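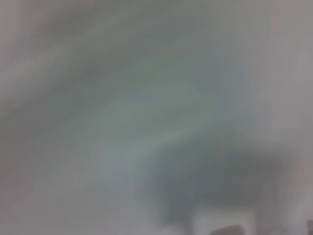 January
By the Collections Engineering Office, Plukham Air Museum

Progress report to the Laizer Fund: conservation of the Trirnwood flying boat hull and wing center section

Work completed this period

The forward hull has been stripped of its postwar paint as far back as the main step. Two areas were left coated at the request of the paint analyst, one under the port chine and one around the mooring hatch, where earlier layers survive in sequence. Samples from both have been mounted and sectioned. The lowest layer in each is a zinc chromate primer applied directly to the metal, followed by a gray undercoat and the service finish. We will match the final color to the undisturbed layer inside the mooring hatch, which has had the least exposure to light.

Stripping was done with a solvent gel and plastic scrapers. Blasting with soft media was tried on a scrapped door panel and rejected after it stretched the skin between the frames. The gel is slower, and the hull needed a second application over most of its bottom plating. Waste has been drummed and collected under the existing contract.

With the paint off, the planing bottom was inspected frame by frame. We have drilled out and replaced 2380 rivets, nearly all of them below the chine line. The replacements match the original head form and alloy wherever stock could be found. Where it could not, a modern equivalent was used and the location entered on the rivet map, so that later staff can tell the two apart without removing anything.

Exfoliation corrosion was found in 27 stringer sections. In most of these the damage is confined to the lower flange and can be cut back and spliced. The worst group lies aft of the galley bulkhead, where bilge water stood during the years the aircraft was moored outdoors. Those sections have lost too much material to carry a splice and will be made new. The originals will be tagged and kept in the spares store.

Wing center section

The center section was lifted clear of the hull in a single operation, using the spreader beam paid for under the first stage of the grant. The lift was uneventful. The section now sits on its trestles at the north end of the hangar with the spar booms supported at the engine ribs.

Eddy current inspection of the spar booms is finished on the port side and in progress on the starboard side. No cracks have been found in the port booms. There is light pitting at the outer attachment lugs, which has been cleaned and treated. The bolts from the lugs came out with less force than expected and are within the dimensions given in the repair manual, but they will not be reused.

The fuel tanks have been removed and purged. One tank had been repaired in service with a riveted patch over a sealing compound we have not been able to identify. The patch will stay. It is part of the aircraft's working life and the tank will never hold fuel again.

Uvik tooling

Press tools for the replacement frames were ordered from Uvik last year. The first set was delivered on schedule but formed the flange radius too tight, and test pieces cracked on the outside of the bend. Uvik accepted the fault and has recut the tools without charge. Test pieces from the recut set have passed visual and dye penetrant inspection. The delay cost the project 8 weeks on the frame program. Part of that time was recovered by bringing the rivet work forward.

Labor and spending

The hull team recorded 700 hours in the period, in line with the plan. Hours on the center section were below plan while the eddy current equipment was away for calibration. Spending on sheet alloy is over the original line because the supplier raised its minimum order. Spending on scaffolding is under, as the hull cradle gave better access than the design drawings suggested. We ask the Fund's approval to move the scaffolding balance to the materials line. The total grant is not affected.

Records

All drawings made for replacement parts have been given numbers in the museum's own series and cross-referenced to the manufacturer's part numbers where these are known. The manufacturer's hull drawings are incomplete for the tail section. A set of microfilm held at Trirnwood may fill the gap, and copies have been requested. Until they arrive, the tail frames are being measured from the aircraft.

Open issues

The hangar roof leaks above bay two. Temporary sheeting has been rigged over the center section, and the building contractor is due to quote for a permanent repair. Humidity in the hangar went above the agreed limit on several nights, and the bare metal on the forward hull has been given a temporary protective film as a precaution. The film will have to be washed off before priming.

The keel has not been fully inspected. The cradle pads cover it at four points, and the hull must be shifted forward to reach them.

Next period

Stringer splicing will start at the bow and work aft. Frame production will begin once the recut tools have been signed off. The starboard spar boom inspection will be completed and the full results sent to the Fund as a separate annex. Priming of the forward hull depends on the roof repair and has no start date at present.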